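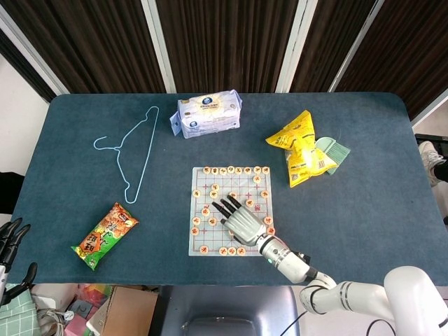 Sorting out a small utility room

Most utility rooms go wrong in the same way. Things get put down on whatever flat surface is nearest and stay there for months. Ours is a narrow room off the kitchen, 879 mm between the worktop and the opposite wall, and it took a few goes before it worked properly. These are the things that made a difference.

Start with the drain

Before you buy a single shelf, check the washing machine waste. Pull the machine out, look at where the hose goes into the standpipe and feel round the trap for damp. If the pipe smells, tip a kettle of hot (not boiling) water down it, then a cupful of washing soda crystals, leave it for half an hour and flush with more hot water. Plastic pipe joints can soften with boiling water, so let the kettle stand for a few minutes first.

Clean the machine filter while you are down there. Put an old towel and a shallow baking tray under the flap. Ours had two hairgrips and a five pence piece in it.

Hangers

Wire hangers are fine for drying shirts on but poor for storing them, and heavy coats will bend the shoulders out of shape. Keep a few for the airer and pass the rest on. Many dry cleaners will take them back if they are clean and straight. Coated ones are better than bare metal for wet clothes, but throw them out once the coating splits, as the wire underneath will leave rust marks on cotton.

To stop straps slipping off, wind a rubber band round each end.

Brushes

Wash small hand brushes in warm water with a drop of washing-up liquid, comb the bristles through with an old fork and dry them bristles down. If you stand them up, the water runs back into the base and they start to smell. Keep one brush for dry dust and a different one for anything wet, and write on the handle with a permanent marker.

A brush with splayed bristles is still good for window tracks and the bottom of the pedal bin.

Felt and other cloth surfaces

Never rub a spill on felt. Blot it with a plain white cloth, working from the outside in. For crumbs, brush lightly in one direction only. Fluff comes off with a strip of parcel tape wrapped round your hand, sticky side out. Candle wax should be left to go hard, lifted with the back of a spoon, then pressed through brown paper with a barely warm iron.

Curtains in a damp room

Heavy curtains over an outside door do keep the draught out, but they pick up moisture at the hem. Shorten them so they clear the floor by a finger's width. Vacuum the top pleats twice a year with the soft brush attachment. We do ours in July when the back door is open anyway.

Shelves

Fix into the studs wherever you can. Our shelf is 1095 mm long and sits on three brackets, which has been enough for washing powder, bleach and the iron. Put liquids on the lowest shelf and anything dangerous behind a door with a catch if there are children in the house.

Open packets, whether pegs, tissues or dishwasher tablets, are easier to live with if they go in a shallow tray. Deep boxes just hide things.

Comments (3)

Apostolos Deligiannis
The rubber band trick works but they perish after a year or so. I use a short length of pipe cleaner twisted on each end. Lasts much longer.

padstow_jan
Can I use soda crystals if the trap is aluminium? Mine is an old one.

Reply from the author
No, keep soda away from aluminium. Hot water and washing-up liquid, or take the trap off and clean it in a bucket.

Tilly M
My standpipe smell was the hose pushed too far down. Pulled it up a few inches and no more trouble.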